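Reviews / Manipulation Software
Last updated: November

Treloar 5 for Cloth Handling: Evaluation by the Cornton Shared Automation Laboratory

Treloar is a software package for planning and supervising grasps on soft goods. It takes a color and depth view of a work surface, proposes places at which a two-finger gripper may take hold of a piece of cloth, plans the motion of the arm, and records the result. The laboratory evaluated version 5 over two months as a possible replacement for Nimia, which has been our standard planner for rigid parts and has been used for fabric with limited success. The evaluation was carried out by Jordan Bloxham and Lenni Koivisto. Lucrezia Villa reviewed the logs and the license terms.

Installation

Installation on a clean workstation was completed in one morning. The installer checks the graphics driver and the version of the robot interface before it copies any files, and it reports a mismatch in plain words. The arm description had to be edited by hand because the supplied file listed the fingers at the wrong length. The vendor has been told of the error. Camera calibration uses a printed board and seven poses. The routine refuses to save a poor result, a practice we would like to see in other products.

The manual is clear on first setup and thin on almost everything after it. The section on collision margins consists of a single table with no units. We established by test that the values are in millimeters.

Perception

The cloth model is the main reason to consider this package. Treloar divides a bunched item into regions and labels each as an edge, a fold or a flat panel. Each region receives a score, and the operator may exclude any class from selection. On terry cloth against a plain table covering, the outline was clean in nearly every trial. Inner folds were less reliable. Where one layer lay closely over another of the same color, the software often reported a single thick edge and proposed a grasp that would take both layers.

Shadow from the wrist and gripper was a second source of trouble. With the default settings, the outline is refreshed during the approach, and a dark patch under the fingers may be read as a gap in the material. Turning off the late refresh removed the fault. It also removed the ability to respond if the cloth moves, and users must decide which behavior they prefer for their own work.
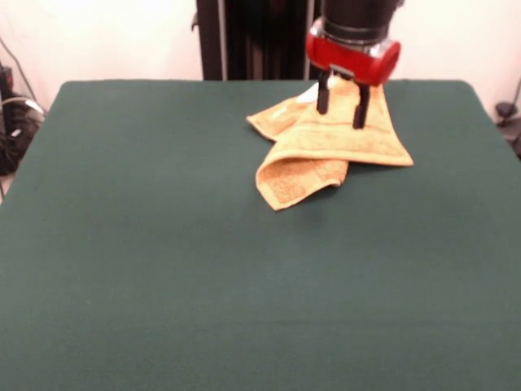 Planning and control

Approach paths are smooth and easy to predict. The planner prefers a vertical descent and will tilt the wrist only when the vertical path is blocked. For items on an open table this is suitable. For items in a bin it is restrictive, and the setting that relaxes the preference can be reached only through a configuration file.

Contact handling is improved over version 4. The user sets a force limit for the downward motion and a separate limit for closing the fingers. Both are applied by the robot controller, so a slow workstation does not delay the stop. We recorded 353 grasp attempts in total, and no attempt caused a protective stop of the arm. The grip check at the end of the lift is less mature. It relies on finger opening alone, and a thin hem held securely was at times reported as a miss.

Logging and replay

Each attempt is stored with its views, chosen region, planned path and force record. The replay window allows a reviewer to step through these together on one timeline. Ms. Villa found this to be the most useful part of the package and was able to sort failures by cause without returning to the cell. Files are large, and there is no option to thin them on export. A converter for the Prerkitz format is included and worked as stated.

Comparison with Nimia

Nimia remains faster to start and has better support for mixed tooling. It treats cloth as a rigid surface and must be given a grasp point by hand in most cases. Laboratories that handle both kinds of item will probably need to keep both packages, and the two cannot hold control of the same arm at one time. Switching requires a restart of the robot interface, which took over 2 minutes on our equipment.

Support and licensing

Questions were answered by Evie Goodall of the Treloar support desk, normally by the next working day. The license is tied to one workstation. Transfer to a second machine is permitted on written request, but the process is manual and should be planned in advance.

Recommendation

The laboratory recommends Treloar 5 for research and trial cells that work with single fabric items on an open surface. It is not recommended at present for bin picking or for layered stacks. Neville Bellamy has approved the purchase of one license for the Cornton cell, with the late refresh turned off by default. Staff who need the setting changed should record the reason in the cell log before starting a run.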